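From: Agata Pellegrini
To: Hamport Writers list
Subject: Re: Spring workshop, draft timetable and piece lengths

Arturo,

Thanks for the draft. Comments are inline, with the parts I have no quarrel with removed.

> I have put us down for 16 places in the upstairs room at Draston.
> Graziella thinks we could take 19 if the reading group is moved
> to the afternoon.

Please keep it at 16. The feedback rounds are what people pay for, and at 19 each round overruns by the length of three readings. Last spring the final two readers had their comments by email, and one of them did not book again. If there is a waiting list, Elisa can offer those names first refusal on the autumn dates.

> Session one: character. Session two: setting. Session three:
> dialogue. I would like to swap the first two, because new writers
> find a place easier to begin with than a person.

I would leave the order alone. When we started with setting at Jernance we got a good many pages of weather and very little else, and the dialogue session then had no speakers to work with. A compromise would be to give out the setting exercise as homework before session one, with a limit of one side of paper. Those who like starting from a place will have something to bring, and the rest lose an evening at most.

The exercise sheet needs some editing. Item 4 asks for "a conflict" and item 7 asks for "an obstacle", and the notes use the two words for the same thing. Pick one. Item 9 refers to a handout that was dropped two years ago. I can send a corrected version to anyone who wants to check it before it is copied.

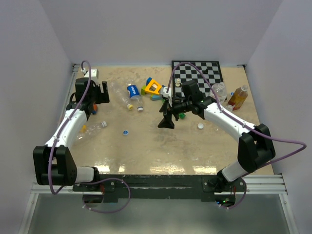

On the reading order, I suggest we draw lots at the start of each session and write the result on the board. Sign-up sheets favour whoever arrives first, and those are usually the same people.

> Primo has asked whether work already in progress can be brought
> along, or only pieces begun in the sessions.

Both, with the same word limit. An extract from a longer work should come with two sentences of context and no more. Primo's synopsis last year was longer than his chapter — he has agreed that this was a mistake.

> The anthology: are we still saying 13 pieces?

Yes, 13, unless Sanna will print a longer booklet at the same price. I have asked and have had no answer. Authors keep their rights, and the form should say so in the first line, where it will be read. The present wording puts it after the paragraph on margins.

Two smaller points. The deadline is given as the end of March in the timetable and as "early spring" on the form; please use the timetable version on both. And the form still asks for paper copies in duplicate, although Elisa has been taking everything by email since the last anthology.

I can finish the form this week if you send me the editable file. The one attached to your message will open but will not let me change anything.

Agata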